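Gristdale Guest House: progress report to the Bukeo Fund, April

Of the 16 bedrooms promised in our application, most now have a ceiling, and the rest have a very good view of one being delivered. The Luik wing is plastered. Its staircase, ordered to the original drawings, fits the original drawings perfectly and the building rather less well. Zikex are cutting a new one at their own cost.

We have spent 496 pounds on the sign, against a budget of 400. It is a handsome sign. The overspend comes out of cushions.

Bookings for the opening are on hold, for reasons the Fund will have read about elsewhere.

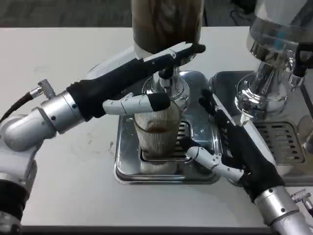
Report by the Project Manager, Gristdale | 22 Apr 2020

The breakfast room is next. We ask that the final payment be held over until the stairs arrive, as we would like to inspect upstairs by some means other than the ladder.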